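The Skuritz on Trial 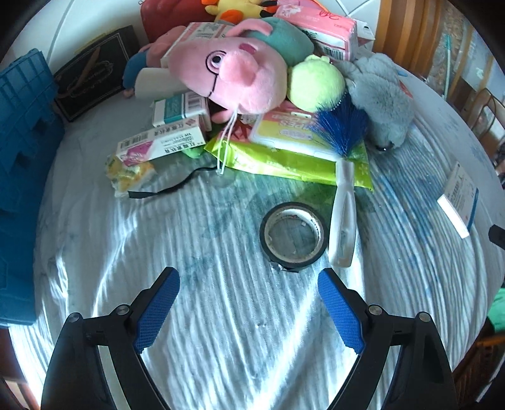

The spare bed at Paredes, with the tape just above the gap between the fingers.

Obadia Kirui had reviewed kettles, prams and two kinds of ladder for the Hilldale paper, and he reviewed the Skuritz in the same way. He read the leaflet first, then he put the leaflet in a drawer.

The Skuritz was a hand-held gripper. You squeezed the handle and the two black fingers closed. It recorded what you picked up and how, and sent it all to Flevar, the firm that made it. After enough of this, the leaflet said, Flevar would send you an arm that could do the job on its own. The kit cost 230 pounds. The arm was extra.

He tried it at Paredes, his late sister's house, where the spare bed had to be cleared before the end of September. Everything from the cupboards had gone on to it. There was a duster with blue bristles, a packet of wet wipes, boxes, a roll of black tape, and the soft toys she had kept for children who came to stay.

He began with the tape. The blue pads took it by the edge and held it. He lifted it over to the crate, let go, and wrote "tape, good" in his notebook.

The duster was harder. He caught it by the bristles and it swung round and dropped. He tried the handle and that was better. The boxes were no trouble as long as he took them by a corner. The wet wipes slid away from him until he pushed them up against something.

At 10 in the morning Tadeo Toledo rang from Flevar to ask how he was getting on.

"It's slow," said Obadia.

"It is at first. Are you putting things where you'd really want them?"

"I'm putting them in a crate."

"All of them?"

Obadia looked at the bed. "What else would I do with them?"

"That's up to you," said Tadeo. "But the arm will do what you do. If everything goes in the crate, it'll put everything in the crate."

Obadia wrote that down, as it seemed the sort of thing a reader should know before spending the money. Then he fetched two bags from the kitchen and started again. Rubbish went in one. Things for the charity shop went in the other. The crate was for what he would take home, and he emptied it out on the floor to be fair.

By noon he had filled the rubbish bag. The battery had run down once and taken 4 minutes to change, most of which he spent looking for the catch. His wrist ached. He noted both.

He had left the pink pig until late. It had a round snout and big ears and the fingers went round one of the ears easily. It was the best grip he had managed all day. He held it over the charity bag, and then over the crate, and then over the bag again.

The Skuritz recorded this.

He laid the pig back on the bed and rang Flevar.

"Can I take one out?" he asked. "One of the goes."

"You can delete up to 6 from each session," said Tadeo. "Did you drop something?"

"No."

"Then I'd leave it in. What did you do with it?"

"I haven't done anything with it yet."

Tadeo said that was fine, the recording would carry on until he had. Obadia thanked him. He sat down with the gripper across his knees and turned to a clean page. Under "grip" he gave it full marks. He left the line for speed blank, picked up the pig in his hand and carried it out to the car.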